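4.2 Work at the sorting station

The packing room at Dandovent supplies the Bresley stores with small household goods. Before February, all items were sorted by hand. A cell with two arms, known to the staff as Eso, now shares part of this work. Colored bins are set side by side in a row, and the two arms work over them from opposite sides. Figure 3 shows the station with a yellow and a red bin beside a cream tray, and two small containers in the red bin.

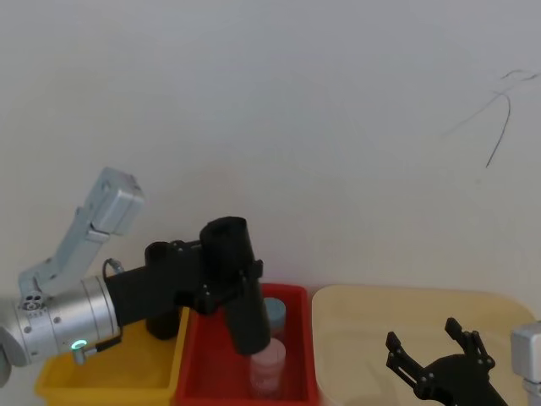 Figure 3. Sorting station with both arms in position.

4.3 Changes in staff duties

We analyzed 118 shift logs and held interviews with the employees assigned to the station. Under the earlier arrangement, one employee sorted and a second checked. Both now prepare bins, respond to stops and decide on items that the cell has set aside. Of the 587 stops recorded in the logs, 91 required a call to the maintenance team.
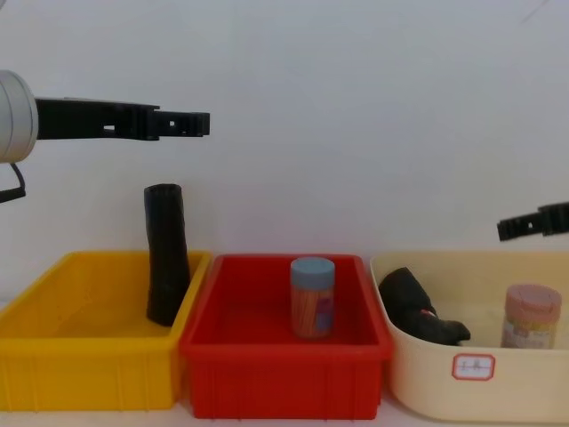
Employees described the new duties as lighter on the hands but harder to plan. Sena Akolgo, a sorter before the change, reported that she could no longer judge the length of a task in advance. Glória Vilela, the shift lead, noted that breaks had become irregular, as stops often fell at the end of a work period.

Training was a further concern. The written guide covered restarting the cell but gave little direction on mixed loads, where jars and soft goods arrive together. 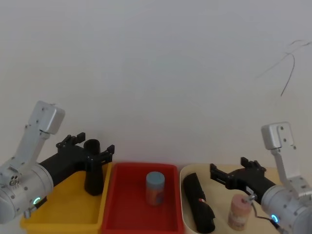
New employees therefore relied on colleagues for this knowledge, and the time spent teaching was not entered in the logs. Management has since agreed to record it as paid training. Pay grades for the station were still under review when the interviews closed on 13/04/2019.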